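## 4. Entering an obituary notice

Larier stores each notice as a single record. Up to 1,102 characters of body text are accepted, and the counter under the text field includes spaces.

1. Open **Notices** and select **New record**.
2. Enter the full legal name. Put a maiden name or nickname in parentheses.
3. Enter the dates of birth and death. The age field fills in by itself and can't be edited.
4. Select the funeral home from the list. Toft and Warard are loaded by default.
5. Paste the body text. Formatting from word processors is removed.

**Note:** Survivors go in the **Family** tab. Names typed in the body text are not indexed for search.
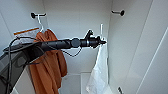 Service details are kept apart from the body text so that a change of time or chapel does not send the notice back for approval. To add them:

1. Open the **Services** tab.
2. Enter visitation and burial as 2 separate events.
3. Set **Show address** to *On* if the family agrees.
4. Select **Save**, then **Send to proof**.

**Caution:** Once a proof is approved, the record locks and is passed to the Vinau print queue. Corrections after that point must be entered as a new version (see section 6). Do not delete the original record. Guest book entries are attached to it and cannot be restored.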